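Nirkik G3 parallel gripper
Order no. 3902
For light two-arm stations on tabletop

The Nirkik G3 is an electric gripper with two fingers for small robot arms. We made it for laboratories and small workshops which want to handle everyday objects, like bowls, packets, vegetables and kitchen tools, and do not want to change the fingers for each of them. One mounting plate and one cable are delivered with every gripper. The finger pads can be changed with one screw each.

Before we put a new gripper in the shop, we let it work on our own table. Golnar Mahmoudi compared the G3 with the older Isura gripper on the same pair of arms, with the same controller and the same speed settings. She chose kitchen work for the comparison, as the objects there are smooth, round or thin, and many customers ask us about exactly this. 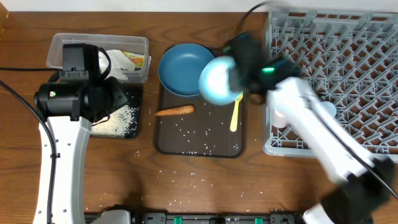 Bowls were the most difficult part for the Isura. Its fingers are shorter, and on a curved rim the pad touches only with the corner. When the arm tilts the bowl, it begins to turn in the grip. With the G3 the pad can follow the rim a little, and the bowl stayed in its position in all 12 trials. The Isura lost it in four. On carrots we saw no difference between the two models.

Thin handles are still a weak point. A flat spoon handle lying directly on the table is hard to take with the standard pads, and for this work we recommend the narrow pads from Nikzad (ordered separately, they fit without adapter). Loose grains can also come between the pad and the finger. Please clean this place with a dry brush and never with compressed air - the seal is not made for it.

Forough Ansari tested the controllers. The G3 runs with the Skultby controller from firmware 3 and newer. With older firmware the gripper opens and closes, but the force value is not sent back, so the soft grip mode can not be used. The update is free and you can do it with the normal service cable.

What is in the box
Gripper with standard pads, already mounted
Mounting plate with 4 screws
Connection cable
Spare pads, one pair
Short instruction in English

Please tell us with your order which arm you have, then we send the correct plate. If you use two arms, order two grippers; we set the addresses for left and right before shipping.

Orders received until 28th August are shipped from stock. Later orders leave our warehouse in September.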